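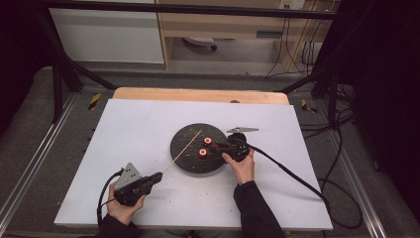 4. The Open Day as a Field Setting

Most of what we know about how visitors judge a manipulation system comes from laboratory studies in which the visitors are paid, seated and asked to pay attention. An open day offers none of these advantages. People arrive when they like, stand where they were asked not to stand, and leave at the moment the interesting part begins. We took the Adent open day as our setting for exactly this reason, and also, to be fair to the reader, because it was already in the calendar and the catering had been paid for. The station we report on was the two-handed one. As Figure 1 shows, an operator works over a white board on a wooden table with a black gripper in each hand, a thin wooden stick reaching from the left one over a round black disc, where two small red spools stand near each other. The entire workspace fits on a tabletop, which set the first limit on the study: only the front row of any group could see it.

Figure 1. The two-handed station, with a hand-held gripper on either side of the disc.

4.1 Program and groups

Visitors were taken through the building in 17 groups. Each group stopped at the Jesari station, a fixed arm that sorts parts into trays, and at the two-handed station described above. The order was alternated between groups so that neither station would always benefit from fresh legs. In practice the alternation held until the coffee arrived, after which two groups chose their own order and could not be talked out of it. We keep both groups in the analysis and mark them in Table 3.

A stop lasted seven minutes. The guide read a short script, the operator gave a demonstration, and whatever time was left went to questions. The script was written by the authors, tested on colleagues, and judged by them to be clear and lively. Visitors did not share this view. In the exit form, the item "The explanation held my interest" received the lowest mean rating of all items, below "It was easy to find parking."

4.2 What was asked of the operator

The task at the two-handed station was called the Zoltosov task inside the project, after the test set it was taken from, and "the spool thing" by everyone who had to run it. The operator was told to use the tools to move the spools on the disc without knocking either of them over, and to stop when the guide gave the signal. There was no target time. We left it out on purpose, having learned in a September pilot that a visible clock turns any demonstration into a sporting event, with sides taken and advice shouted.

Operators were free to talk while working or to stay silent. All of them said beforehand that they would talk. Most fell silent within the first moments of handling the stick, and the guides then filled the gap with material of their own. Some of this material was accurate.

4.3 Observation

One observer stood at the back of each group and filled in a paper sheet. The sheet had columns for where visitors were looking, whether they moved closer, and what they said. A fourth column, headed "Other," was added at the last minute and became the most heavily used. It contains, among many things, a long exchange about whether the carpet was new.

We did not record sound or video of visitors. Consent would have had to be collected at the door, and the door was busy. The quotations below are taken from the observers' notes and should be read as close paraphrase. Where two observers wrote down the same remark differently, we report the less amusing version.

4.4 Results

Of the visitors who passed through, 39 returned a complete exit form. Nine more returned a form with one side filled in, the existence of a second side having been signaled only by a small arrow. These are excluded from the ratings and included in the comments.

Asked which station showed the more advanced technology, 30 of the 39 chose the Jesari arm. Asked which station they would describe to someone at home, a clear majority chose the two-handed one. The two answers do not conflict. The arm did its job quickly, in the same way each time, and visitors nodded at it as one nods at a dishwasher. At the other table a person was trying to do something small and awkward with tools that made it more awkward, and everyone present had an opinion on how it should be done.

The observers' notes agree on this point. At the Jesari station visitors tended to look at the arm for the first two or three cycles and then at the guide, the ceiling or their phones. At the two-handed station they looked at the spools. They leaned in. In several groups the back row asked the front row for updates, and these were supplied with more confidence than the view allowed.

Questions differed as well. The arm drew questions about price, speed and jobs. The two-handed station drew questions about the operator: whether it was tiring, whether it took long to learn, whether the person was allowed to have a turn with the arm. The most common request of the day, found on the sheets of nearly every group, was to try the grippers. It was refused each time on safety grounds that the guides had trouble stating when pressed.

4.5 Comparison with earlier visits

Our results sit uneasily next to the Hsu visit model, which predicts that interest rises with the apparent independence of the machine. Under that model the Jesari arm should have won on every item. It won on the item about technology and on nothing else. We see two possible readings. The first is that the model was built on visits to large halls, with visitors kept behind a rail, and does not carry over to a table that people can lean toward. The second is that our visitors were responding to the human being and would have been equally gripped by someone threading a needle. We cannot separate the two with the data in hand. A needle-threading control was proposed at the planning stage and turned down as undignified.

4.6 Limits of the setting

The sample is small and friendly. People who give up a free afternoon to look at automation are not a cross-section of anything, and several turned out to be related to the staff. The groups also differed in size, and in the larger ones the exit forms came mainly from those who had stood in front. Ratings of the two-handed station from visitors who could not see it are high, which we find either encouraging or worrying depending on the day.

The guides were not blind to the purpose of the study. Two of them had helped design the exit form and were observed telling visitors which question was the important one. We have checked whether removing their groups changes the main result. The preference for the two-handed station as a thing to describe at home remains, a little weaker, and the rating of the explanation goes up.

For the next open day we plan a raised bench for the back rows, an exit form printed on one side only, and a station where visitors may hold the tools themselves. The script will be rewritten by someone outside the author group.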